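Flindum Lending Desk: progress report to the Valdebenito Fund
September 17, 2022
Prepared by Macarena Ocampo

Dear Hartmut,

Second report, as promised, and a much more cheerful one than the one I sent you in May! The short version is that the little study corner is papered, fitted out and in use, the mice are finally being sorted, and we still have money left. The longer version follows (get a cup of tea).
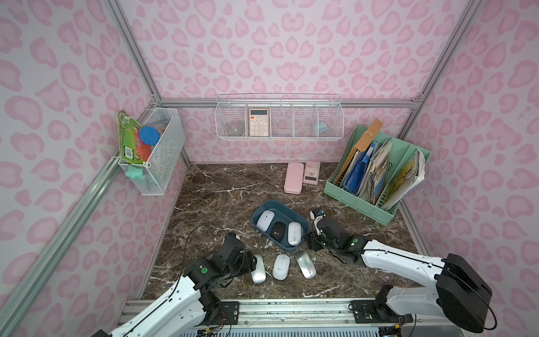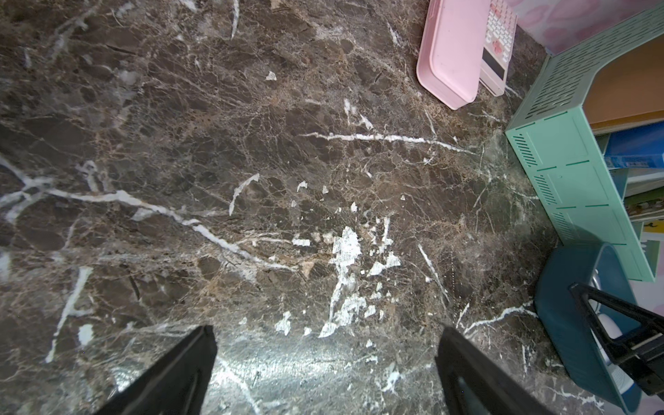 Spending and progress, second period

The corner itself

You asked last time whether the corner would ever look like somewhere a teenager might want to sit. Well, it's pink. Very pink, with leopard spots on three sides. Nélida Urrutia chose the paper and I was firmly against it for a week, and I've come round completely. The dark marble surface was already decided by then and the two get on better than I expected, though I'll say now that a brown marble pattern with white veins all over it is a terrible thing to look for crumbs on. You wipe at a vein for ages before you realise. We've moved to wiping the whole surface at the end of every session, back to front, whether it looks as if it wants it or not.

Storage is where most of the fittings money went. The long white wire rack on the back wall has five compartments, and the peach calculator lives in the second one from the left, where people can reach it. The wire mesh basket on the left wall is for bits and pieces and is already fuller than I'd like, with the mint cloth hanging off the corner of it. I'd like a second basket, but I can wait.

The mint-green file organizer in the corner was Sudheer Varghese's find and it has been the best buy of the lot. Blue folders, notebooks, picture books, the big brown envelope with the string tie, all upright and all in one spot. It's packed, I admit. The picture books are supposed to be in the children's room and keep drifting back, and I've stopped fighting it.

Mice and calculators

This is the part you're paying for, so I'll be careful. Families borrow a mouse and a calculator for the term along with a laptop from Ronimico, and the mice come back to us in all sorts of states. We used to tip them into a drawer. Now they come out on the marble and go into the dark teal tray as they're sorted, white and black together, and nothing leaves the tray until it has a loan label. In the first picture there are three in the tray and three still lined up in front of it, one of those with a small logo on it.

Sorting takes longer than I'd told you. Tadeo Bustos does most of it and he's thorough, so I'm not going to hurry him. We've lent out 40 sets this period, and 12 mice went for recycling as beyond saving.

The pink calculator and the pink pencil case are kept together as the desk set, for anyone who turns up to homework hour with nothing. They're meant to sit at the back by the organizer, and mostly they do. I'd been worried they'd walk off within a fortnight, but so far so good.

Money

The grant for the year was 4000 and we've spent 1891 of it, nearly all on fittings, paper and the replacement mice from Brinow. Receipts are in the blue folders and Sudheer will scan them for you. He'd want me to mention that one Brinow delivery was billed twice and we have it in writing that they'll refund it.

Still to do

A label for each rack compartment, as at the moment only Nélida knows what goes where. A proper sign-out sheet for calculators, which I promised you last time and haven't done, sorry. And I'd like your view on whether leftover fittings money can be moved across to batteries. It's a dull thing to ask for, but the wireless mice eat them and families shouldn't have to buy their own.

Do come and see it if you're passing. Homework hour is the best time, if you don't mind the noise.

All the best,
Macarena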